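Tips > Around the House > Bedrooms

Getting a kid's bedroom back in order

We've been in our Holtdale place long enough now that I've tidied the smallest bedroom more times than I care to remember, and I've finally settled into a way of doing it that doesn't eat the whole Sunday (well, most weeks!). Start with the bed. Strip it, open the window, and let the mattress breathe while you get on with everything else — an hour is lovely if you can spare it.

Next comes the floor. I go around with one big tub and pick up the lot without sorting, socks and textas and all, and only then get the vacuum out. Dark floors show every bit of fluff, so I finish mine with a barely damp microfibre cloth, working backwards to the door.
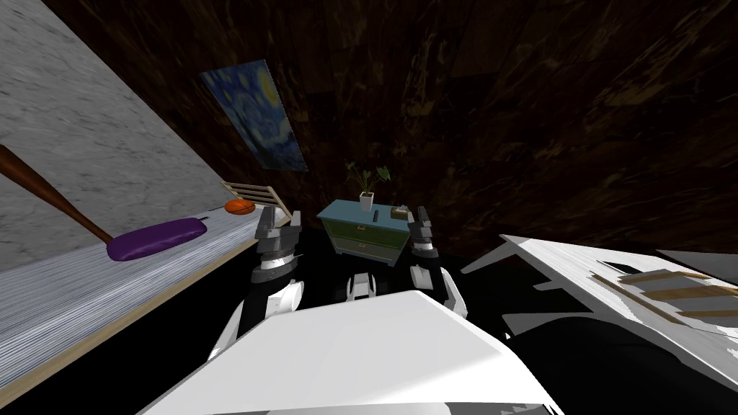
Balls and other sporting gear do best in an open tub, by the way, as lids never go back on in our house. For scuffs on painted furniture, try a dab of bicarb on a wet sponge and rub gently, testing a hidden spot first. Doonas get a proper wash in June, before the really cold nights, and a good long spin.

Related tips
Freshening a musty wardrobe
Sorting the linen cupboard
41 uses for old pillowcases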